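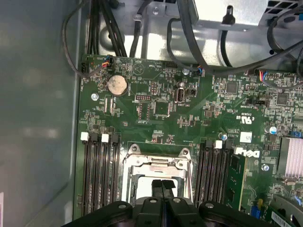

Trusska 662 Teaching Set for Computer Assembly
Supplied by Urari Educational Equipment
Product reference: 662

The Trusska 662 is a teaching set for courses in computer maintenance and repair. It is built around a used desktop computer in its own metal case, so that learners work with the cable runs, connectors and fastenings they will meet in employment. The set is intended for colleges, training centres and adult learning services.

Contents of the set
Open computer case with motherboard fitted
Memory modules and coin-cell battery
Processors for handling practice
Processor tray
Antistatic wrist strap and mat
Printed workbook with 17 exercises

Motherboards are taken from office computers returned to our Basora workshop. Makes and layouts differ from one set to another, and a particular make cannot be reserved. Customers ordering several sets for one class may ask for matching boards, subject to stock.

Handling of processors
Processors should be held by their edges only. The contacts on the underside must not be touched, and the part should not be laid face down on a bare bench.
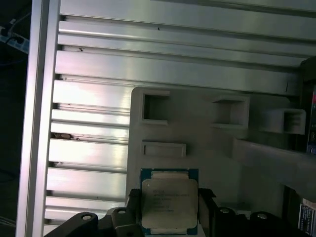

Learners should read the markings on the metal cover before fitting and enter them on the record sheet at the back of the workbook. Processors in the practice pack are sold for handling exercises and are not guaranteed to run. Replacement packs may be ordered separately.

Workbook
The exercises cover removing and refitting memory, changing the battery, tracing cables to their headers and routing them clear of the fan. Exercise 13 requires the board to be taken out of the case completely and should be supervised.

Safety
The set is supplied without a mains lead. It must not be connected to the mains during practical work.

Delivery and returns
Sets are dispatched from Basora within 3 weeks of receipt of an official order. Orders from Čierny are handled by our local office, which also holds spare workbooks. Unused sets may be returned in their original packing. The workshop is closed throughout August.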